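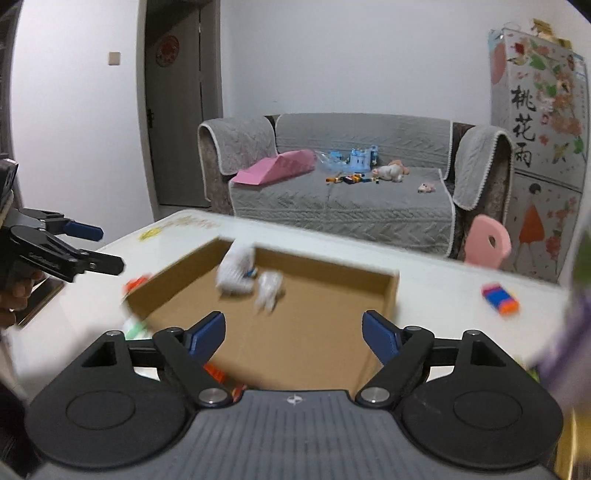
**Thea Lindqvist-Moro**
Second-year student, Consumer and Family Studies

# Where Toys Go When Children Outgrow Them

## 1. Background

Most families with young children own more toys than they use. Some of these get passed to cousins or neighbors, some go to a thrift store, and some sit in a closet until the family moves. For my spring project I looked at what happens to outgrown toys in Gronow, where I live during the school year. I wanted to know which toys people give away, which ones they throw out, and what makes a used toy hard to sell or donate.

I picked the subject after working one summer at the Fukton thrift store on the east side of town. Toys came in every day, usually mixed in with clothes and kitchen things, and the staff had to decide quickly what to put out. I had never thought of that as a decision before. A wooden puzzle with a missing piece takes as long to check as a good one, and then it goes in the trash.

## 2. Questions

The project had three questions:

1. How do households in Gronow get rid of toys their children no longer use?
2. What share of donated toys can be sold as they are?
3. Why do some toys get turned down?

I had planned a fourth question about battery toys and recycling, but the county drop-off site changed its hours in March and I could not get there during the time it was open. I left that part out.

## 3. Method

I used a short survey and a donation log.

The survey went out on paper through two preschools and the Zolleck branch library. I printed 80 copies and got back 53 that were filled in well enough to use. It had nine questions, most of them check boxes, with one open question at the end. No names or addresses were collected.

The donation log was kept at Fukton during my regular shifts. For each toy that came in I wrote down the type, the condition, whether all the parts seemed to be there, and what the store did with it. I logged 183 toys this way. Sets were counted as one toy even when they had many pieces, so a tub of building blocks and a single doll each got one line.

I also read listings on Vimis, the local buy-and-sell site, to see how people describe used toys and what they ask for them. I did not contact any sellers. These notes were only meant as background, and I did not turn them into numbers.

## 4. Survey results

Giving toys to someone the family knows was the most common answer by a wide margin. Parents liked that it was easy and that they might get something back later, such as a bike or a snowsuit. Thrift stores came second. Selling online was a distant third, and several people wrote that they had tried it once and stopped.

The reasons for not selling were mostly about time. A stuffed animal might bring in a dollar or two, and the seller has to take pictures, answer messages, and wait at home for a pickup. One parent wrote, "I would pay someone two dollars to take it." Larger things like play kitchens and ride-on cars were different. Families were willing to list those.

More people than I expected said they threw toys out. The reasons they checked most often were broken parts, missing parts, and the toy being too dirty to clean. Some also wrote that they did not know which places accepted toys. That answer came up with families who had moved to Gronow recently, and I should have asked a direct question about it.

The open question asked whether any toy had been hard to part with. Almost everyone who answered wrote about a stuffed animal. These were usually in bad shape and would not have been accepted anywhere, and the parents knew that. A few keep one in a drawer.

## 5. Donation log results

More than half of the toys I logged were put out for sale the same day. Puzzles and board games were the slowest to process. The store's rule is that a puzzle goes out only if the box is taped shut and marked complete by the donor, or if someone on staff has time to check it. In practice there is rarely time.

Soft toys were the largest group and also the group most often turned down. Fukton does not have a washing machine. Anything with a stain or a smell goes straight into the textile bin, and so does anything with a loose eye or an open seam. I disagreed with a few of these calls when I made them – a five-minute repair would have been enough – but the rule is simple to follow on a busy shift.

Small plastic figures were handled differently. They were bagged together by size and sold as a mixed lot, so one poor figure did not matter much. These bags sold well, mostly to grandparents and to people who run home daycares.

Electronic toys were tested with store batteries. If a toy did not work on the first try it was thrown out. I do not think that is always fair to the toy, as a dirty battery contact can be cleaned with a cotton swab and vinegar, but again it comes down to time.

## 6. Discussion

The survey and the log point to the same problem. A used toy is worth very little money, and any work done on it costs more than the toy will bring in. Families run into this when they try to sell online, and the store runs into it at the sorting table.

The cheapest place to do the work is at home, before the toy is donated. A parent knows whether the puzzle is complete and can put a stuffed animal in with the regular laundry. The store cannot ask for this one donor at a time, but it could post a short list by the drop-off door. I wrote a draft and gave it to the manager in May:

- Wash soft toys and let them dry all the way.
- Tape game and puzzle boxes shut and write "complete" on the lid.
- Put small parts in a clear bag and tie it to the toy.
- Leave batteries out.

The manager asked me to add car seats and cribs, which the store cannot take at all and still gets every week.

## 7. Limits

The survey reached families who use a preschool or a library, and they may be more organized than average. The log covers only my own shifts, so a weekend cleanout that came in when I was off is not in it. I was also the person sorting many of the toys I logged, which means that some of the results reflect my own choices.

## 8. Costs

Printing was the only real expense. The library let me leave a return box at the front desk for free. The store gave me permission to keep the log on paid time as long as sorting did not slow down, and on most shifts it did not.

The blank survey form and the full log are in the appendix. Handwritten comments were typed up as written, with spelling left alone.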